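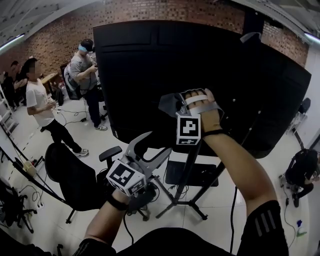 Mahsa Hosseinzadeh wrote under the Karaki review that the warm-up time was the wrong thing to measure, and that a radiant panel ought to be judged by how a person feels sitting in front of it with the door shut. She asked for the Predska to be tested that way. I have kept the warm-up figures out of the headline results this time and put them further down for those who still want them.

Predska 600 wall panel heater: review
Tane Bright, 17 May 2021

The Predska 600 is a flat electric radiant heater for wall or ceiling mounting. The number is the rated output in watts. It has no fan and no visible element, and it is sold for home offices, box rooms and other small spaces where a radiator cannot easily be fitted. I bought the test unit at full price.

In the box are the panel, a steel mounting frame, four screws with plugs, a paper drilling template and a folded instruction sheet. The thermostat is sold separately. Predska recommends its own, but any plug-in or wired model of suitable rating will do, and I used a Zalier plug-in unit left over from an earlier test.

Fitting

The frame goes on the wall first and the panel hangs from it on keyhole slots. The template is accurate. It should be taped up with the printed arrow pointing to the ceiling, a detail the instruction sheet gives only on its back page. The screws supplied are adequate for brick. The plugs are not suitable for plasterboard, and anyone fixing to a stud wall should buy proper fixings or find the studs.

Getting the panel to seat on all four slots took several attempts. The two lower slots cannot be seen once the panel is flat against the frame, and it is possible to engage the top pair, feel the panel settle and assume the job is done. The test is to press each lower corner in turn. If either moves, lift the panel off and start again. The Karaki has a sprung catch at the bottom which clicks, and I would like to see the same on this one.

The gap between panel and wall is fixed by the frame and must be left open. The cable leaves from the lower left and is long enough to reach a socket at skirting height from the usual mounting position. It cannot be moved to the other side.

Heating

The test room is a ground-floor study with one outside wall, a double-glazed window and a carpeted floor. Relative humidity stayed near 55 per cent throughout. The panel was mounted opposite the desk at seated chest height.

At the desk the heat is even and easy to work in. It is felt on the face, forearms and front of the legs. The back of the chair stays at room temperature, and after a long session so does the person's back. This is normal for the type and will be no surprise to anyone who has owned one. The effect falls off quickly to the sides. A second chair by the window got little direct benefit until the walls and furniture had taken up some warmth.

The surface of the panel reached 80 degrees Celsius at the centre on a contact probe, and was cooler towards the edges. That is too hot to rest a hand on. Predska does not supply a guard, so in a child's room I would mount it on the ceiling or choose something else.

With the door closed the panel held the room at a comfortable level on mild days in May. I have not run it through a winter. From the rating and the size of the room I would expect it to need help in a hard frost.

Warm-up

The panel can be felt at the desk within a few minutes of switching on. The Karaki was a little quicker and the difference has no practical importance. Cooling is slow in both cases, and the panel goes on giving useful heat for some time after the thermostat cuts out. Set the thermostat slightly lower than you would for a fan heater, or the room will overshoot.

Noise

There is a faint ticking as the metal expands, mostly in the first quarter of an hour. It stops when the panel reaches working temperature and comes back on cooling. In a study it is of no consequence. In a bedroom a light sleeper might hear it each time the thermostat cycles.

Build

The finish is even and the seams are tight. Fingerprints show and come off with a damp cloth when the panel is cold. The frame is thinner than the Karaki's and flexes when handled, though once screwed down it is rigid. The guarantee runs for 2 years and covers the element and wiring. Marks on the front are excluded.

Verdict

A sound heater for one person at a desk, let down by awkward lower slots and the missing catch. Owners of the Karaki have no reason to change. For a new installation on a brick wall I would take the Predska, mainly for its more even heat across the desk. Check where your socket is before drilling.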